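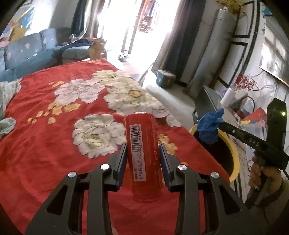 # Soup at Lunchtime: What Keeps People Coming Back to a Small Café

For our food and hospitality project, Wen-hsiung Choi and I spent most of February eating soup, and I can report that neither of us is tired of it yet. We chose Zelier, a narrow little café on the corner by the bus station, mainly for its beetroot soup – the menu calls it the Skosow bowl – and partly (I admit) for the bread that comes with it.

We wanted to find out why customers return to a place with only 5 tables when there are much bigger lunch spots, like Bravo, just up the road. We wrote a short questionnaire and the owner very kindly let us leave it by the till. By the end we had 95 filled-in sheets, many with long and lovely comments squeezed into the margins, including one recipe for dumplings that we have both since tried.

## What people told us

Taste came first, which we expected. After that we had thought price would matter most, but only 22 people ticked it as their main reason for coming. Far more wrote about being remembered – the staff knowing that they like extra dill, or that they need to be out of the door by half past one.

The Skosow bowl was easily the favourite dish. It is sharp and earthy, with a good spoonful of soured cream on top, and it arrives properly hot. The mushroom soup was less popular, and I do think it needed more pepper, although Wen-hsiung had it three times and won't hear a word against it.
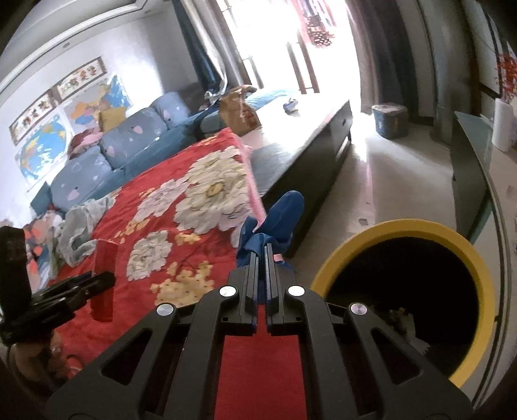 **Did the queue put people off?**

Most customers said they didn't mind waiting if they could see the soup being served, though several who work nearby go before noon to miss the rush.

## What we would change

We only asked people who had already come in, so our answers lean towards those who like the place. Next time I would stand outside Bravo as well and ask the same questions there, and I would start earlier in the term.

Oriana Mansilla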